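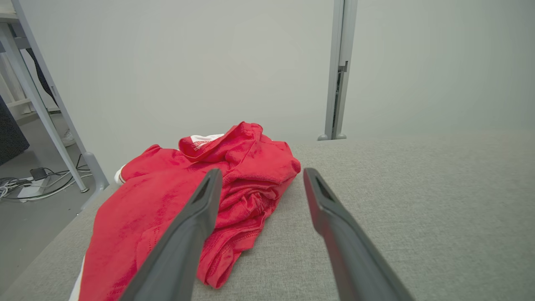

Home Issues Robotics Software Archive Submit

Reading time: 8 minutes

4. Grasp Planning for Crumpled Garments

4.1 Grasp proposals

The perception module of Dronach receives a single colour image from the wrist and returns a ranked list of grasp proposals. Each proposal consists of a point on the cloth, an approach direction and an opening width for the fingers. No attempt is made to recover the full shape of the garment. Earlier work within the Skukbridge project fitted a template mesh to each item, and the fit proved unreliable whenever a shirt was folded over on itself, as large parts of the template then had no counterpart in the image.

Figure 3. Wrist view with the fingers open over a bunched red garment on a light grey fabric surface. A white collar section lies at the top of the pile and a white edge shows along its left side.

Proposals are drawn from two sources. The first is a segmentation network which labels each pixel as collar, hem, seam, plain cloth or background. The second is a simple ridge detector, which responds to raised folds whatever part of the garment they belong to. In views such as Figure 3 the two sources often disagree. A collar is useful for later hanging, but it may be pressed flat, and the nearest raised fold may offer a firmer hold. The planner therefore keeps both kinds of proposal and defers the choice until reachability has been checked.

The fingers themselves appear in every wrist image. They are removed with a mask computed from the measured opening width, and the mask is widened slightly to allow for calibration error. Cloth hidden behind a finger is treated as unknown — it is neither rewarded nor penalised in the ranking.

4.2 Ordering and retries

The training set for the segmentation network contained 203 wrist images, labelled by hand by two of the authors. A further 79 images were held back for testing. Garments in the test images did not appear in the training set.

At run time the planner considers at most 50 proposals for each view. Those which would bring a fingertip below the estimated support plane are discarded first. The remainder are passed to the motion planner, Tolentino, in order of score, and the first for which a path is found is carried out. Where no path is found within 40 milliseconds the proposal is dropped and the next is tried. Should the list be exhausted, the arm moves to a second viewpoint and the process is repeated.

A soft support presents a difficulty which a hard table does not. The estimated plane may sink under load, so that a contact threshold tuned on a table is reached late or not at all. Tolentino accordingly lowers the approach speed near the plane and monitors the rate of change of the wrist force — the absolute value is used only as a safety limit.

All images, proposals and planner decisions are written to a Hernari log with a common clock. A failed attempt can then be replayed against a new version of the ranking code without the arm.

Comments

Guoqing Xie
Was the finger mask also applied during training, or only at run time? We found that leaving the fingers in the training images did little harm.

Cherry Mae Saludo
In reply to Guoqing Xie: it was applied in both. We have not tested the other arrangement.

Fraser Geddes
The path time limit seems tight for a cluttered cell. I should be interested to know how often the list runs out before a path is found.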